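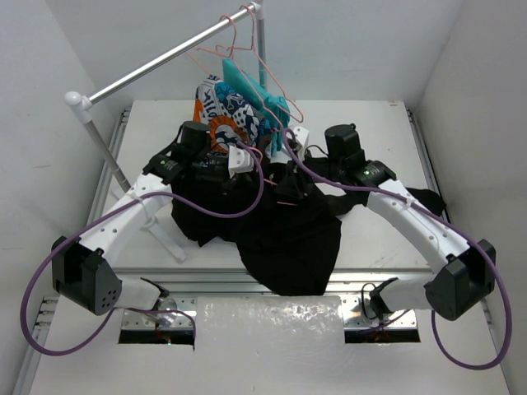 Brundero at the table, black garment and pink hanger, clothes rack at back left.

Brundero hanger set, README

Brundero is the two-arm station of the Dikholm robotics club. The set holds 534 episodes of it trying to put clothes on hangers and the hangers on a rack, a job most club members don't do at home either.

Contents
episodes/ one folder per attempt, joint positions plus video
labels.csv episode, garment, operator code, outcome
splits/ train and held-out lists
tools/ the Boros scripts, for playback and trimming

Collection
Both arms were teleoperated by students in after-school sessions, mostly in October. New operators got 2 practice runs before anything counted. An episode ends when the operator presses stop or after 40 seconds, whichever is kinder. The clothes came out of members' closets and went back eventually.

Outcome codes
hung: garment on hanger, hanger on rod
partial: one shoulder on, hanger on rod anyway
dropped: self-explanatory
argued: both grippers pulling on the same sleeve

Known problems
Black clothes are hard. The gripper fingers are dark too, and anyone labeling grasp points will want to turn up the brightness and lower their standards.
Almost all operators are right-handed, and the left arm's trajectories look it.
Timestamps drift in the early episodes. Run boros_sync first. If it prints nothing, it worked.
"partial" was used generously the week before the Endemell meet.

Use
Free for classes and clubs. Please mention Dikholm in your write-up, and send label corrections as a patch to labels.csv. We have stopped accepting them as screenshots.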